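Two arms in the returns room

February 11, 2019

I work in returns at Trula. We take back things people ordered and didn't want, check them, clean them up if they need it, and decide whether they go back on the shelf. I have been on the same bench since the building opened. Last winter the company put in the first pair of robot arms, from a firm called Demunix, and a few people have asked me what it's like, so I'm writing it down.

The part everyone wants to know is whether anybody lost a job. At our site, no. There were 102 of us on the floor before and there are 102 now, but two people who left for other reasons were not replaced, and their hours went to the arms. I don't know how to count that.

What did change is the order of the day. We used to take a cart and work it top to bottom, whatever was in it. Now the carts get split first. Boxed items in good shape come to us, because a person can tell in a second if a seal has been lifted. Small odd stuff goes to the arms' table, where somebody from our side sits in 60-minute turns and runs them through the job. Toys, tubes, cloths, bags, phone boxes, anything that rolls or folds. It sounds backward to give the awkward things to the machine, and I said so at the meeting. The answer was that the easy things were never the problem.
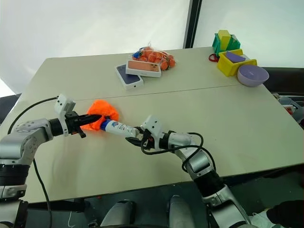
Tube and orange cloth on the arms' table.

I do two turns a shift. It is tiring in a different way. My back is better than it has been in years and my eyes are worse by the end. Soft things are the slowest. With a cloth you can't say ahead of time where the edge will be, so you go in, look, and go in again. I can wipe a tube by hand while talking to the person next to me. At the table I don't talk.

The log says the arms' table handled 989 items last month. My bench did more than that, and I was off sick for part of it. The managers don't seem bothered. They say the number will go up, and it has, a little. They also started posting it on the board by the time clock, next to ours — I would take that down if it were up to me. People read it on the way to lunch and get quiet.

The training was decent. Nedeljković, the outfit that handles our maintenance, sent people for the first week, and they stayed late when the left arm kept stopping. We asked for better stools and got them. We asked for the table turns to count as skilled hours on the pay sheet and we are still waiting on that.

The Grokau site across the river gets its arms next. Some of their crew are coming over to sit in with us, and I've been asked to show them the table. I plan to start them on the cloths.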